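Site Visit Report: Plarwood Demonstration Centre
October 8, 2022
Prepared for the Equipment Planning Group, Gromell Institute of Technology

Purpose of the visit

The Institute intends to acquire a robot with articulated hands for the teaching laboratory in the next capital round. Two staff members attended the Plarwood open day to view equipment in operation and to discuss pricing, servicing and delivery with the supplier, Rinis. The visit was hosted by Gumaro Camacho of the applications team.

Observations

Demonstrations were held in an upper room on the street side of the centre. Discussion centred on the hand, as this is the component our technicians expect to maintain most often. The fingers are segmented and jointed, and the forearm is covered by smooth grey panels. Mr. Camacho advised that replacement fingers are stocked locally - complete forearms are ordered from the factory and take longer to arrive.
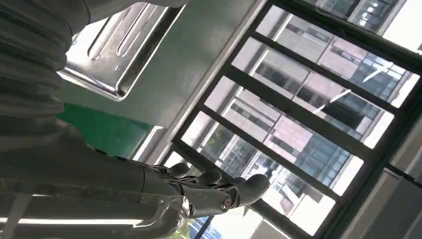
Budget considerations

Rinis quotes the annual service plan at $1,179 per hand, excluding freight. A spare finger set is $153. The purchase price will be supplied under separate cover and should not be assumed from the catalogue, which predates the current model. Bellamy, the other vendor under consideration, offers no service plan and charges for each call-out.

The Institute's maintenance allowance for this laboratory is presently $1,000 per year. It would not cover the Rinis plan for a single hand, and an increase must be requested before any order is placed.

Site requirements

Floor loading, power supply and the width of the laboratory doors are to be confirmed by Facilities. Rinis will provide drawings on request.

Next steps

A written quotation has been requested from each vendor. Submissions to the capital round close in January - late quotations will be held over to the following year.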